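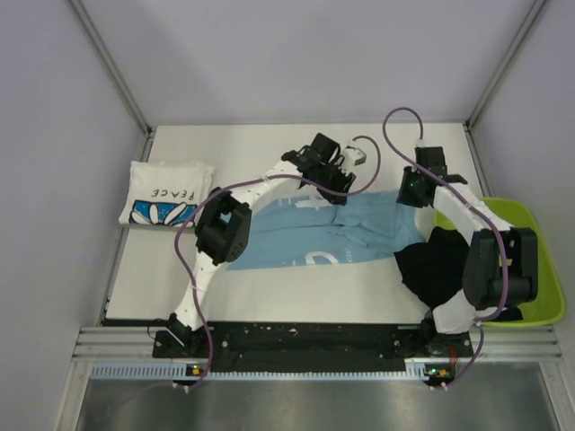 Linen, Boilers and Late Checkout: Running the Orgate

Edileuza Leite took over the Orgate, a small guesthouse in Culville, in February. Her first job was the hot water.

"The old boiler was set for a house where people shower at different times," she said. "Guests all shower before breakfast. We went to two smaller tanks, and the second one only fires when the first drops below its set point."

Rates start at 102 dollars a night, breakfast included. Booking runs through Wivura, which she configured to block same-day reservations after 6 p.m. Late arrivals are handled by phone – she prefers to give the door code herself.

Linen is changed every second night unless a guest asks otherwise. Asked about washing in-house, she was brief. "I went through the invoices. We had 857 pieces go out in one month. The price per piece was fine, but the delivery times were not."

Checkout is at eleven. She will extend it when the room is not needed that day, at no charge, but does not advertise this.

The Mathebula room, at the back, stays closed until its window frames are replaced. "It's the quietest room we have," Leite said. "I'd like it open, but the frames come first." The carpenter is booked for July 9, 2026.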